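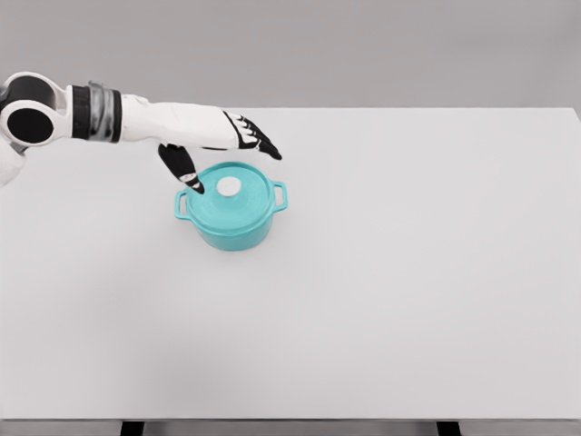
# Breakfast club and morning drop-off: your questions

These are the questions the office at Greditz Primary gets most often about the start of the school day. If yours isn't covered, ring the office on extension 219 or ask at the front desk.

## What time does breakfast club open?

Doors open at 7.40am at the side entrance on Kudau Lane. Please don't send children before then, as there are no staff on the gate. Last food orders are taken at 8.25am and everyone is walked to class at 8.40am.

## Does my child have to be booked in?

No. Children can come every day, now and again, or only when you have an early shift. We do need a registration form on file before the first visit. You can fill one in at the door the first time, but allow a few minutes for it.

## What does it cost?

Nothing for children in Reception to Year 6. Nursery children can come if they have an older brother or sister with them, and that is free too.

## What is there to eat?

Porridge, toast, two kinds of cereal, fruit, and milk or water. Beans are served in the colder months, from November until the spring break. We don't serve anything containing nuts. Halal and vegetarian children can eat everything on the menu. If your child has an allergy, the form has a section for it, and the kitchen will phone you before the first visit.

## My child won't eat in the morning. Can they still come?

Yes. Plenty come for the games table or to finish their reading. They will be offered food but not pushed.

## What is the difference between late and absent?

The register opens at 8.45am and closes at 9.10am.

- Arriving after 8.45am but before 9.10am is marked L (late).
- Arriving after 9.10am is marked U, which counts as an absence for the whole morning session, even if your child is in lessons by quarter past.

Children who arrive after the gate is locked must come in through the front office and be signed in by an adult. Year 5 and 6 pupils who walk alone can sign themselves in.

## When will the school contact me about attendance?

If your child isn't in and we haven't heard from you, you will get a text by 9.30am and a call by 10am. If attendance drops below 90 per cent over a half-term, Annapurna Krishnan, our family liaison officer, will invite you in for a talk. It is an informal meeting and you can bring someone with you.

Last year the school recorded 1143 late marks. A large share of them were by less than 10 minutes, so leaving the house slightly earlier does make a difference.

## Can somebody collect my child from home?

We have 22 places on the morning walking group, which leaves from the bus shelter at Kurian Close at 8.15am. It goes by way of the park gates and reaches school in time for the register. All the leaders are school staff. Places go first to families where a parent is ill, has a new baby or starts work before 8am. There is usually a waiting list in the autumn term.

We can't collect from individual front doors, with the exception of short-term arrangements agreed with Mrs Krishnan.

## Does the walking group run in bad weather?

It runs in rain. It is cancelled for ice, high winds or a school closure, and you will get a text by 7.15am. Coats, please, and no umbrellas.

## Can I drop off by car?

Yes, but not on the zigzags or across the neighbours' drives. The Stastetti car park lets parents stop free for 20 minutes before 9am. Use the rear exit, which brings you out opposite the crossing.

## My child is upset about coming to school. Who do I talk to?

Start with the class teacher, either at the door or by email. You can also speak to Balakrishnan Namboodiri, who runs breakfast club and the quiet room. Some children settle better by coming in at 8.30am and going straight to him before the playground gets busy.

## How do I report an illness?

Leave a message on the absence line before 8.45am on each day your child is off. Give their name, their class and what is wrong. After sickness or diarrhoea, please keep them at home for 48 hours from the last bout.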